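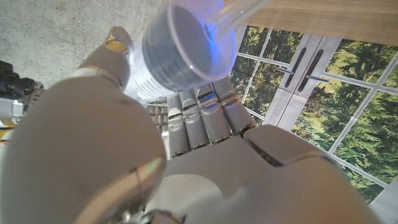

Ticket 556: Stundine large syringe, plunger sticks
Opened 9 Aug 2019 by Saron Kahsay
Status: open

Hello, and thank you for getting back to me so quickly last time! I bought 2 of the big clear syringes from your Grillham store in January for basting and filling jars, and one of them has started to stick partway down. It moves fine, then stops, then goes with a jump (and there goes the syrup). 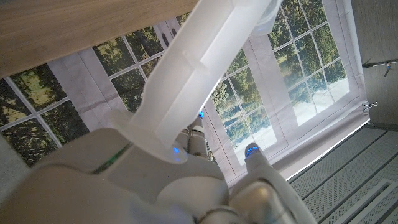 Handle end, with the raised band partway along.

Step 1. Washed in warm soapy water and left overnight. A little better in the morning, but it still caught at the same spot.

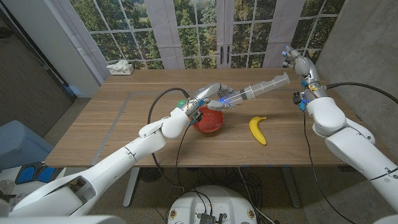
Step 2. Fikre on your help line suggested a drop of cooking oil around the seal, so I tried that and worked it back and forth a good many times. It helped for one afternoon. I do all my filling over a bowl now, a red one like the one under the syringe, and the lines on the barrel are so faint that I have to hold it up to the window to read them. 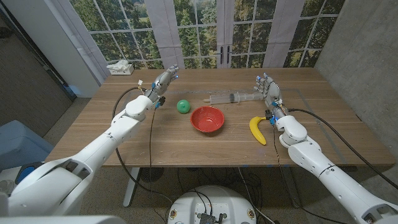
Step 3. Swapped plungers between the two syringes. The sticking stayed with the barrel, so could Ostdale send me just a barrel, please?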